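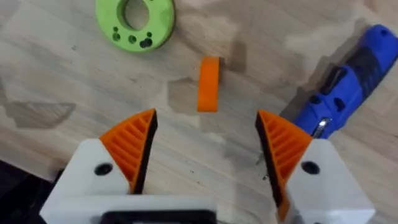 The orange block on the table at Maltside.

Noreen Memon had meant to clear the table before her sister-in-law came, and she had very nearly managed it. The bills had gone in the drawer and the seed catalogs had gone on the stairs, where things went when they were supposed to go up, and she had wiped the whole top down twice with a damp cloth, following the grain the way old Caradog Mathias had told her to when he sold it to her. That left the block.

It was a little orange thing, taller than it was wide, with the corners softened, and it had been standing in the middle of the table since breakfast. She had moved it to wipe underneath and then, without thinking about it at all, put it right back where it was.

"Is that one of Raphaël's?" Sioned asked, when she had her coat off and her tea in front of her.

"It must be," said Noreen. "He had a whole set when he was small, from Gittins, in a bag with a drawstring. Red ones and blue ones and I don't know what else. We gave them to the church sale the August he turned nine, and he carried the bag in himself, very grown up about it, and then cried in the car the whole way home."

"And this one stayed behind."

"This one was under the dresser. I had the dresser out yesterday for the first time in I couldn't tell you how long (don't look at my floor, please), and there it was against the wall with a pencil and a good deal of fluff."

Sioned reached over and laid the block on its side, then seemed to think better of it and stood it up again. It made a small, pleasant click on the wood. They both looked at it for a while, and the kettle ticked as it cooled, and Noreen found herself telling the story of the tower he had built on this same table the winter the pipes froze, when they had all eaten supper on their laps for four nights so as not to knock it down.

"You should mail it to him," Sioned said.

"A block? To a man with a mortgage?"

"I'd want it, if it were mine."

Noreen said that was silly, and poured more tea, and they went on to talk about Sioned's knee and the price of paint. But after the dishes were done and the car had gone down the lane, she went through the drawer, under the bills, until she found a padded envelope that had only been used once. She wrote Raphaël Ferrand on the front in her best capitals, and his street, and then had to go and look up the number.

The envelope lay on the table all evening beside the block. She thought she might put it in tomorrow, after breakfast.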